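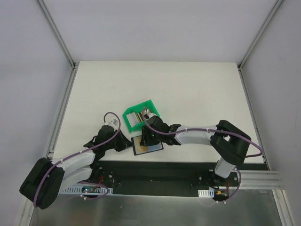
13/01/2009

Hide glue, batch 3. Continuing from the clamp tests before the break.

Soaked the Sipos pearl glue overnight in cold water, 1 part glue to 1.8 parts water by weight. It had swelled to a soft jelly by morning with a little free water on top, which I poured off this time. Last batch I stirred it in and the mix was thin all day. Heated in the small pot to 61 C and held there. The dial on the pot reads high, so go by the glass thermometer.

Glued 34 test blocks, all maple from the Valtstead offcuts, planed the same morning. Half were warmed on the radiator first, half were left at shop temperature (the shop was cold, the heating only came on at eight). Rubbed joints, no clamps, left flat on newspaper.

Opened the December blocks while waiting. Results as expected for the warmed ones: wood tore before the glue line did, fibers on both faces. Of the cold ones, four came apart with a clean shiny surface on one side. The glue had gelled before I got the pieces together. I knew this already but now there are blocks to show people.

Béla Fülöp wants urea added so we get more open time on the long joints for the Jenau cabinet. I made up a small jar at 5 percent urea by dry weight of glue. It does stay runny longer. On a scrap of maple at shop temperature I could still slide the pieces after a minute and a half, where the plain glue had grabbed well before that. I don't like the feel of it when it sets – a bit rubbery the next morning on the December samples. Will not use it on the veneer until the second set has had three weeks.

Drastomura veneer press: the left screw is still stiff. Took it out, cleaned it with mineral spirits and a brass brush, put it back with wax. Better but not right. The thread has a flat spot near the top. If we keep the stack low we stay off that part of the thread, so put the extra caul in for now. Ask at Valtstead whether the old nuts are still in the parts drawer.

Cabinet itself: the carcass is square within half a millimeter across the diagonals. Back panel is loose and should stay loose until the doors are hung. The old glue in the lower left dovetails is soft and brown and came out with warm water and a toothbrush. Do not scrape. Someone used white glue on the upper rail at some point and that will have to be softened with vinegar, slow work. I did one shoulder in 47 minutes and there are three more.

Shrinkage: veneer strips measured 129 mm when cut, all still good after the night in the shop except the two that sat by the radiator. Those cupped. Dampened them and put them between boards with a weight.

Leftover glue is in the fridge, lid marked. Throw it out if it smells or if it won't gel firm. It has been heated twice and I wouldn't give it a third time for anything that matters.

To do
Break the first ten blocks, keep the pieces bagged by row
Second vinegar pass on the upper rail
New cotton cloth for straining, the old one is shedding
Write 5 percent and 10 percent on the urea jars properly, pencil rubs off
Béla – check the hinge screws before ordering, I think they are slotted number sixes but two are different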